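修订日期:2020-05-27。本章适用于 Stomik 证物登记终端的首次安装和日常登记。第三章的接线工作须全部完成后,再按本章操作。

# 第四章 证物室终端的设置与登记

## 4.1 开始之前

设置工作由两人完成,一人为系统管理员,一人为证物室保管员。两人的账号不能相同,也不能由同一人先后登录代替。系统会比对两个账号的警员编号,编号重复时无法进入第二步。

请准备以下物品:

- Stomik 终端主机及电源线
- Rai 标签打印机和一卷空白标签(每卷 300 张)
- Mudness 扫描枪及底座
- 管理员密钥卡
- 本单位的案件编号规则,纸质或电子版均可

> **注意:** 管理员密钥卡只在首次设置和更换保管员时使用。设置结束后应放回密封袋,由管理员签封,不要留在读卡槽内。

如果证物室此前使用纸质登记簿,不要在设置当天停用。登记簿应与系统并行使用到首次盘点结束,两边的编号一致后再封存。

## 4.2 首次启动

1. 接通主机电源,等待屏幕出现语言选择。
2. 选择“简体中文”,按确认键。语言以后可以在“设置 > 显示”中更改,已打印的标签不受影响。
3. 插入管理员密钥卡,输入随卡寄出的初始密码。
4. 按提示修改密码。新密码不能与初始密码相同,也不能是警员编号。
5. 在“服务器”一栏选择 Eden。若列表为空,检查网线后按“刷新”。
6. 核对屏幕上的日期和时间。时间由 Eden 服务器下发,终端上不能手动修改。
7. 取出密钥卡,由保管员登录,确认其姓名和编号。
8. 按“完成”。主机会自动重启一次。

重启过程中不要断电。如果重启后又回到语言选择界面,说明第 7 步没有保存,需要从第 3 步重新开始,原来修改过的密码仍然有效。

> **警告:** 终端时间与服务器时间不一致时,系统会在屏幕上方显示黄色横条。横条未消失前不要登记任何证物。交接时间是保管链记录的一部分,事后更正须走 4.8 节的程序。

## 4.3 设置标签打印机

1. 打开 Rai 打印机上盖,装入标签卷,标签面朝上。
2. 合上上盖,按一下走纸键。打印机应送出一张空白标签后停住。
3. 在终端上进入“设置 > 外设 > 打印机”,选择 Rai。
4. 按“打印测试页”。测试标签上有条码、一行编号和一行时间。
5. 用 Mudness 扫描枪扫描测试标签。屏幕显示“测试通过”后,把测试标签撕毁。

测试标签的编号以 T 开头,不占用正式编号。不要把测试标签贴在证物袋上,系统不会为它建立记录,扫描时只会提示“无此证物”。

条码有断线或一侧发浅时,先清洁打印头,再重新打印测试页。清洁时关闭打印机电源,用随机附带的清洁棒从左向右擦拭一遍,晾干后再开机。仍有断线的,更换标签卷再试。

标签剩余 50 张时终端会提示更换,此时可以继续打印,但不要在登记大批证物的中途等到用完再换。中途断卷时,最后一张标签可能只打印了一半,须在“标签”菜单中作废后补打。作废的标签要贴在作废登记页上,不能丢弃。

## 4.4 设置存放位置

位置编码由房间、货架、层和格四段组成,各段之间用短横线连接。例如 A-02-3-07 表示 A 室第 2 架第 3 层第 7 格。

1. 进入“设置 > 位置 > 新建”。
2. 输入房间代号和货架数量。
3. 为每个货架输入层数和每层的格数。各架可以不同。
4. 按“生成”,系统列出全部位置编码。
5. 逐架核对后按“确认”。确认后的编码可以停用,不能删除。
6. 打印位置标签,贴在每格前沿,条码朝外。

单台终端最多可建立 1450 个位置。超出时应增加一台终端,并在服务器端划分房间,不要把两格合成一个编码使用。

枪支、毒品、现金和生物检材必须建在单独的房间代号下,并在“类别限制”中勾选相应类别。勾选后,其他类别的证物扫描入该位置时系统会拒绝。冷藏柜按货架处理,柜号写入货架段。

> **注意:** 停用某一格之前,先确认其中没有在册证物。系统允许停用仍有证物的位置,但该证物会被列入“待定位”清单,直到重新扫描入库为止。

## 4.5 登记一件证物

送交人和保管员须同时在场。送交人不能在场的,由其所在单位书面指定代交人,指定书扫描后附在记录中。

1. 保管员登录,选择“新登记”。
2. 输入案件编号。编号有效时,屏幕显示案件名称和主办人。请与送交人口头核对。
3. 输入提取时间、提取地点和提取人。时间以现场记录为准,不要填送交时间。
4. 选择类别。拿不准时选“其他”,由主办人日后更改。
5. 检查包装。封条应完整,封条上的签名和日期应跨过封口。
6. 填写外观描述,写法见 4.7 节。
7. 按“打印标签”,把标签贴在包装平整处,不要盖住封条和原有字迹。
8. 扫描新标签,再扫描存放位置的条码。
9. 送交人和保管员先后在签名板上签名。
10. 按“入库”。屏幕显示绿色对勾后,登记完成。

例:主办人 Nandini Poojary 送交一件证物,保管员 Tharun Nadar 接收。第 9 步应由 Nandini Poojary 先签,Tharun Nadar 后签。顺序颠倒时系统仍可保存,但保管链报告会标出“接收早于移交”,需要补写说明。

包装破损或封条缺失时,不要退回,也不要自行补封。在第 5 步选择“包装异常”,拍照并写明破损位置,由双方签名后按异常件入库。异常件须在当班内通知主办人。

同一案件有多件证物时,每件单独登记、单独贴标签。可以在第 10 步之后按“同案续登”,系统会保留案件编号和提取地点,其余各项仍须重新填写。提取时间不会自动带入。

## 4.6 借出和归还

1. 在主界面选择“借出”,扫描证物标签。
2. 选择事由:鉴定、庭审、辨认或其他。选择“其他”时必须填写文字说明。
3. 输入批准文号和预计归还日期。
4. 扫描借用人证件,请借用人签名。
5. 打印借条,一式两份,一份随证物,一份放入空出的格位。

归还时选择“归还”,先检查封条再扫描标签。鉴定机构开封后重新封装的,在“封条变更”中登记新封条号,旧封条留在包装内一并保存。归还件应放回原位置,原位置已被占用的,系统会提示另选。

逾期未还的证物每天出现在“待办”清单顶端。保管员不能删除提示,只能由批准人延长归还日期。延期三次以后,需要单位负责人登录确认。

> **警告:** 不要为了赶时间先交出证物、后补扫描。标签未扫描即离开证物室的,系统中该件仍显示“在库”,盘点时会按遗失处理。

首次盘点安排在启用后的第一个 10 月。盘点期间借出功能关闭,归还功能照常使用。盘点中途可以暂停,已扫描的格位会保留,恢复后从下一格继续。发现实物与记录不符的,先标记为“待查”,不要当场移动位置,整架扫完后再统一处理。

## 4.7 照片和外观描述

每件证物至少附一张照片。案件有庭审需要的,由主办人决定是否加拍。照片上传后不能替换,只能追加,先前的照片会一直保留在记录里。

外观描述最多 115 个字,包括标点。描述写在系统中,不写在标签上。填写时遵守以下规则:

- 先写颜色和大致形状,再写可辨认的特征。
- 尺寸只写实际量过的,未量的不写。
- 材质未经鉴定的不写,例如不能把“黄色金属项链”写成“金项链”。
- 粉末、液体和药片按颜色和状态写,不写名称。
- 序列号、刻字照原样抄录,看不清的一位用方框代替。
- 不写推测的用途、来源或所有人。

描述与照片不符时,复核人应退回重写,由原登记人修改。修改后旧文字转入历史记录,打印保管链报告时可以选择是否一并打印。

外观描述提交后由复核人打开记录,对照照片逐字检查,同意后按“复核通过”。名称不明的物件在名称栏填“待辨认”,描述栏只记形状和颜色,照片只拍到局部时也按拍到的部分写。参照本节末尾的照片,可写成“深灰色物体,表面呈弧形,下缘并排三个深色短齿,左侧一个最宽,末端圆钝”,主办人确认名称后再补入名称栏,原描述保留。 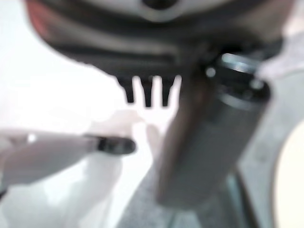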